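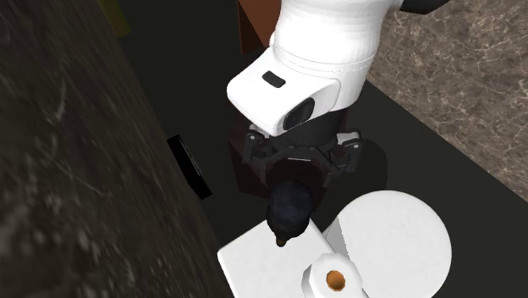
The facilities office at Skerkbridge has asked that the comments on this year's checklist be longer than last year's, as a bare "satisfactory" gave the people doing the repairs very little to go on. The request has been met where space allowed. Items marked satisfactory without further comment were checked in full and need no action.

WANDBY HOUSE, GUEST WASHROOMS AND WATER SERVICES
Annual Safety Inspection Checklist, with Comments
Date of inspection: Friday, May 4, 2018
Areas covered: ground floor, first floor, east annex
Areas not covered: boiler room (inspected separately in March)

Ratings used: S = satisfactory. A = action needed. M = monitor until next inspection. N/A = not applicable.

Section 1. Floors and access

1.1 Floor surfaces even and free of trip hazards — S

1.2 Thresholds secure — A
The threshold strip at the ground floor east washroom has lifted at the hinge side. It should be refastened before the room is let again. The same strip was refastened last year, and the screws used then were too short for the subfloor.

1.3 Doors can be opened from outside in an emergency — M
All locks release with the standard key. The lock in first floor washroom 2 is stiff and needed two attempts.

1.4 Door clearances adequate — S

Section 2. Toilets and tanks

2.1 Bowl firmly fixed to floor, no movement when pressed — S

2.2 Tank fill valve shuts off fully — A
The valve in the east annex continues to run after the tank has filled. A replacement valve from the Hollis range is held in stores and may be fitted by house staff.

2.3 Shutoff valve at each toilet turns freely — M
Two valves on the first floor are hard to turn by hand. They are not to be forced with a wrench. The plumbing contractor should free or replace them at the next scheduled visit.

2.4 Tank lids seated, uncracked and kept clear — A

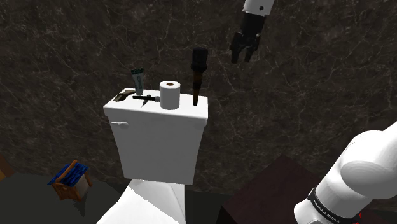 Tank lids must be lifted for every inspection of the fill valve and flapper, and a lid that is used as a shelf tends to go uninspected. Staff are reminded that this applies in occupied rooms as well as vacant ones. A razor, a toothbrush and an upright tube of toothpaste, set out along the lid in a row, are typical of what has to be moved before the tank can be opened. Wall shelves have been recommended in two previous reports and are recommended again, with a preference for rooms that have no counter beside the sink.

2.5 Flush levers return to rest without sticking — S

Section 3. Sinks, showers and hot water

3.1 Mixing valves tested and tagged — A
Tags are missing in the east annex. The log shows that the valves were tested in March, but the tag is the only record a visiting contractor will see. New tags are to be written up from the log and attached.

3.2 Shower heads cleaned and descaled — S

3.3 Little-used outlets flushed weekly — M
The log is complete for the ground floor. Three weekly entries are missing for the first floor. Where a room is closed, the entry should still be made and should state that the room is closed.

3.4 Drains run clear — S

3.5 Sealant around shower trays intact — A
Sealant has pulled away along one side of the tray in first floor washroom 1. The shower should be taken out of use until it has been stripped and resealed. Sealing over the old bead is not acceptable.

Section 4. Electrical and ventilation

4.1 Ground-fault protection trips on test — S

4.2 Exhaust fans working and grilles clean — A
The fan in the east annex is an Irnard unit and is noisy at start-up. The grille was heavily coated with dust. Clean the grille first and report again if the noise continues.

4.3 Light fixtures suitable for damp locations — S

4.4 Emergency lighting in corridor — S

Section 5. Cleaning products and storage

5.1 Products kept in original containers — S

5.2 Supply closet locked when unattended — A
The closet was found unlocked at the start of the inspection and again after lunch. A self-closing latch is advised.

5.3 Safety data sheets current — M
Sheets are present for all products in use, although several older ones remain in the binder and should be removed.

Section 6. Cost of actions

The allowance for minor repairs is $3000. Work under 1.2, 3.5 and 5.2 is estimated at $535 in total. Wall shelves under 2.4 would add $1000 and may be deferred to the second half of the year if the contractor's visit under 2.3 costs more than expected. Items 2.2, 3.1 and 4.2 can be handled by house staff from existing stock.

Completed actions are to be initialed on the office copy, with the date of completion entered in the right-hand column.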